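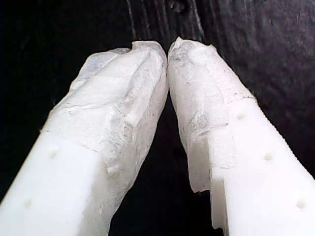
Fig. 1. Smooth and wrinkled white surfaces against a dark ground.

Reltmont Evening Courses
Drawing Materials and Surfaces, Unit 4: White on White
Handout for the December session, Room 38

Beginners tend to treat white as the colour of the paper and leave it alone. In this unit we draw white things, and most of the work goes into the small differences between one white and another.

Look at Fig. 1 before you start. The two upright forms lean together and make an upside-down V. The lower parts are flat and bright with crisp edges, and the left one has a slightly bluish cast. Higher up, the white is covered by something crumpled that lets a little grey through. It could be tape or a thin film, and for drawing purposes it makes no difference which. On the left form the change from one surface to the other follows a clear diagonal line. Put that line in early, lightly, or the covering will drift down as you work.

Smooth surfaces

A smooth flat face needs very few marks. Choose one tone for the whole face, lay it in evenly and stop. If you keep stroking the pencil over it the face will start to look rounded. Keep edges sharp with a clean rubber held against a strip of card.

Wrinkled surfaces

Folds and creases are drawn from their shadows. Half close your eyes and find the darkest creases first, then the greys. Leave the tops of the ridges as bare paper. Torn edges should be uneven in weight as well as in shape - press hard in one place, barely touch the paper in the next. Specks go in last, and only where you see them. They are easily overdone.

The dark ground

Fill the background before you judge any of the whites. Against bare paper a pale grey looks dirty, and against near-black the same grey looks like white in shade. The dark wedge between the two forms is as much a shape as they are, narrow at the top and wider lower down. Draw it as one.

Paper and pencils

We use Hosania cartridge paper in the class pack of 50 sheets. Bring an HB, a 2B and a 6B, a putty rubber and a hard white rubber. The Pladach charcoal sticks in the drawer may be used for the background, with fixative sprayed in the corridor only.

Exercise

Wrap part of a small white box in tissue or masking tape and stand it in front of black card with one lamp to the side. Spend about 50 minutes on a drawing at actual size. Do the whole of the background first, then the smooth part, then the covering.

Hand in the drawing with your tone strip attached. Write your name on the back in pencil, as ink shows through.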